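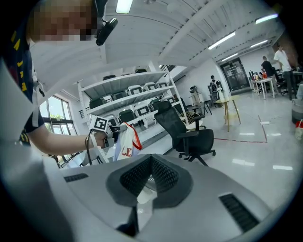
Drying cloths and the white shelves

Lists > Runeto Workroom > General > Shelves and cloths

From: Haiyan Qian
To: runeto-workroom
Date: Mar 3, 2021

Hi all,

Two things came up after the last tidy and I'd like to settle both before the Duteo order goes in on Friday.

First, the cloths. The pale ones with the red at the top are for wiping down and drying hands. They are to be folded lengthwise and then in half, red end out, and put in the bin by the sink. The polishing cloths are separate and go back to Miranda for washing. I found both kinds mixed together again on Monday and had to wash the lot.

Second, the shelves. The white metal unit is fine where it is, next to the windows. I measured it again and 900 mm still leaves enough room to walk past with a chair pulled out. Please don't push it further along.

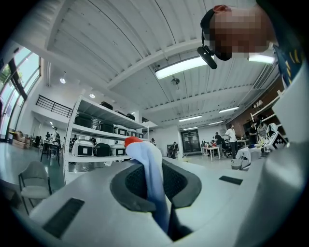

Spyros Delić wrote:

> Can we please get a rail for the cloths? If they are folded
> damp they smell by the next morning. A 300 mm rail on the end
> of the shelves would do and I have one at home. Also some of
> the cases have a label and some don't, so I never know what
> goes back where. I would start with the label on the front
> of each case and leave the shelf edges alone.
>
> Spyros

I'm fine with the rail – bring it in. Put it on the end post, low enough that a cloth can hang full length without touching anything on the shelf beside it. Until it is up, a damp cloth can go over the back of a chair, opened out, with the red band along the top.
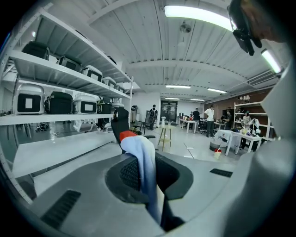
Leave it there until it is dry and then fold it. Whoever locks up should bring in any that are still out and put them in the bin, dry ones only. Wet ones can stay overnight.

On labels I agree with Spyros. White label, black pen, front of the case, no abbreviations. Istora has the label rolls in the long drawer. The bigger cases stay on the middle shelf. Shoes can go under the bottom shelf but not bags.

The order will be for 17 new cloths, same as in July, unless I hear otherwise.

Haiyan

Comments

Jaxon Gosselin
Does the end post have holes in it already? If not I can bring clamps.

Anderson Siqueira
Cloths were fine folded in three. In half they don't fit the bin with the lid on.

Nayeli Galindo
Please add a second label roll to the order. The one in the drawer is nearly finished.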